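The Long Way Across Flundance

The ferry drops riders at the Flundance dock before sunrise, and most of them don't talk much. They check tires, eat a banana, and look at the hill behind the parking lot. The charity ride to Prorcombe starts up that hill.

Radka Radulović has done it three times. She rides for the Ristić Fund, which pays for home nursing for families with a child in cancer treatment. Her nephew was one of those children. Each rider on the team pledges to raise $2,000, and she usually gets there by selling soup at work through the winter.

"People give more in December," she says. "I ask early and then leave them alone."

Tihomir Kadrić, a bus mechanic, joined the team last year after a knee operation. His doctor had suggested swimming. He trained on back roads after his shift and finished in the dark, with Radulović waiting at the line holding his jacket.

The team has 200 riders now. Torquil MacRitchie, who plans the route, added a fifth rest stop this season on the flat stretch past the reservoir, where the wind is worst. It will have water, salted potatoes and a pump. Kadrić has asked for chairs. 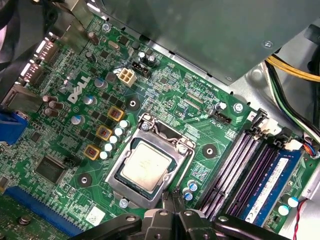 How much does each rider on the Ristić Fund team have to raise?

Each rider pledges $2,000, and many start collecting in the winter before the ride.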